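How to Re-Season a Cast Iron Skillet

A skillet that has gone dull, sticky or spotted with rust can almost always be brought back. The job takes an afternoon, most of it oven time. The steps are the same for a griddle or a Dutch oven, though a Dutch oven lid should be done separately.

What you need

Dish soap and a stiff brush
Fine steel wool
Coarse salt
Flaxseed, canola or plain vegetable oil
Cotton rags or paper towels
Aluminum foil
An oven that holds a steady temperature

Step 1: Find out what you are dealing with

Run a dry paper towel over the cooking surface. Black flecks are usually old seasoning or burned food. Orange or brown marks are rust. A tacky feel means too much oil was left on the last time the pan was heated. Tacky pans do not need to be stripped. Skip to Step 4 and give them one bake with no added oil.

Check for cracks too. Hold the pan by the handle and tap the side wall with a wooden spoon. A sound pan rings. A dull buzz can mean a crack, and a cracked pan should not be used for cooking.

Step 2: Scrub

Wash the pan in hot water with soap. For stuck food, pour in two spoonfuls of coarse salt and rub it around with a damp rag. For rust, use the steel wool and work in small circles until you see plain gray metal. Do the outside and the handle as well. Change the water when it turns brown.

Do not leave the pan to soak. Light rust can come back in minutes.

Step 3: Dry it completely

Towel it off, then set it on a burner over low heat until no moisture is left. Let it cool until you can hold it with a folded rag.

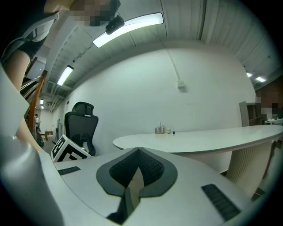
Vol. 20, No. 3 | Page 275

Step 4: Oil it, then wipe it off

Put a teaspoon of oil in the pan and rub it over every surface, including the bottom and the hole in the handle. Now take a clean rag and wipe it all off as if you had put it on by mistake. The film that stays behind is enough. Most failed seasoning comes from stopping too early here.

I have used the Kusau flaxseed oil and ordinary store canola. Flaxseed gives a darker finish but chips more easily. Canola is cheaper and easier to touch up.

Step 5: Bake

Line the lower rack with foil. Place the pan upside down on the middle rack and heat the oven to 450 degrees. Once it reaches temperature, bake for one hour. Turn the oven off and let the pan cool inside with the door shut. Expect some smoke, so run the fan or open a window.

Repeat Steps 4 and 5 at least two more times. A pan stripped to bare metal may want five or six coats.

Step 6: Break it in

Cook something fatty first. Bacon is fine, and so are potatoes fried in plenty of oil. Leave tomatoes, wine and vinegar until the pan has been used for a few weeks.

Everyday care

Rinse the pan while it is still warm, dry it on the burner and wipe on a drop of oil. A little soap does no harm. If you stack your pans, put a paper towel between them.

Updated 11/24/21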